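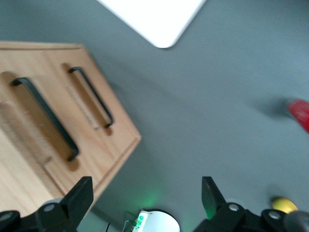 Besnard Street swap day is back, and it's bigger

If you've been hanging on to a bookcase you can't stand the sight of, I've got good news. The furniture swap is on again this Saturday in the old Treslow building, and I popped in yesterday arvo to see how the set-up was going.

Kanako Kudo has been running the thing since March, when it was her, a borrowed trailer and 4 tables. This time there are 93 households signed up! She told me she'd stopped answering her phone at dinner because it was all people asking if they could bring a couch. (You can, but only one, and you need to get it through the side door yourself.)

It works the same as last time. You drop your piece off between 8 and 10, get a coloured ticket for it, and come back at 11 when the doors open. One ticket gets you one piece. Small stuff like lamps and stools goes on the free-for-all table near the kitchen, and you don't need a ticket for that. No mattresses, please, and nothing with a missing leg unless you bring the leg.

Gaspard Charpentier will be there with his tools from opening until 3, fixing wobbly chairs and drawers that stick. He did my mum's old dresser last time - a bit of candle wax on the runners and a good sand, and she's been opening and shutting it ever since just to show visitors. He's asking for a gold coin, which goes towards the hall hire.

I asked about parking and got a bit of a groan. The lot behind the Pundano bakery is fine after 9, but before that it's for deliveries, and a few of us got a stern note on the windscreen last time. The number 4 bus stops right out the front if you're only after a lamp.

Sign-ups for big pieces close on Thursday night. There's a sheet on the counter at the bakery, or you can ring Kanako - just not at dinner.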